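Shop notebook, 6/20/25
Indigo vat, third try

It's alive! Came in this morning, lifted the lid on the vat and there was the coppery skin I've been reading about all month, with a proper fat clump of blue foam in the middle. Smell is right too (sweet, a bit barnyard, not rotten). Liquid under the skin is yellow-green when I pull up a spoonful and goes blue on the spoon while I stand there grinning at it.

Background for whoever reads this later: the first two vats were fructose and lime, and both went flat on me. Vat 1 never reduced at all. Vat 2 reduced fine but the lime settled badly and I kept stirring up sludge onto the cloth. For this one I ground the indigo wet, in the Skirno mill with the glass marbles, and gave it a full 17 minutes. Before that I'd been pasting it by hand with a spoon and calling it good. Huge difference! No grit between the fingers at all.

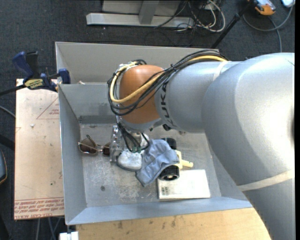

Swatches so far, all from the same bolt of Pons cotton, scoured and soaked overnight:

A, one dip. Pale, a little green in the folds until it aired out. Pretty, but uneven along the selvage where my fingers were.
B, 2 dips. Clear mid blue. My favorite.
C, 3 dips. Lovely and deep, though it's rubbing off on my hands, so I suspect I rushed the airing.

Want to redo C with longer rests. Oluwatosin's advice was to let the cloth go completely blue before it goes back in, even if that feels like forever, and to squeeze it out under the surface so it doesn't drip and push air into the vat. I was definitely dripping. She also has me keeping the cloth off the bottom with a ring of old netting, which works great and cost nothing.

pH strips: the Drostex ones are hard to read once they've touched indigo (blue on blue, of course). Trick that worked was letting a drop soak through from the back of the strip and reading the front. Looks high enough. I'd like a second opinion from the meter, but the probe needs new storage solution and I keep forgetting to order it.

Temperature dropped over lunch and the skin got thin. Wrapped the bucket in the moving blanket and it picked up again by mid-afternoon. Stirred once, slowly, in one direction, then pulled the stick up along the side. Lid back on.
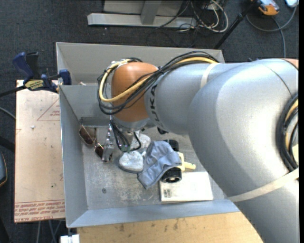
Tried the linen too, just a scrap. It took the color much more slowly than the cotton and I almost gave up on it, then on the second dip it suddenly caught. Slightly grayer blue, with a nice dry look to it. Must find out how much of that is the fiber and how much is my scouring. The linen only got a short simmer with soda ash, and the rinse water was still tea-colored when I quit, so it could certainly use another round.

Rinse notes: cold water, then a splash of vinegar, then cold again. Swatch B hardly bled in the vinegar. C bled plenty.

Questions for Oluwatosin:
Feed the vat tonight or leave it alone over the weekend?
Is the foam supposed to go purple at the edges?
Can we borrow the Zunitz steamer to set the shibori folds, or does that flatten the resist too much?

To do: label the swatches before I mix them up again, wash the mill jar (it's soaking in the sink, please don't dump it, the marbles are in there), order storage solution, cut more cotton. If the skin is still good on Monday I'm putting the big scarf in.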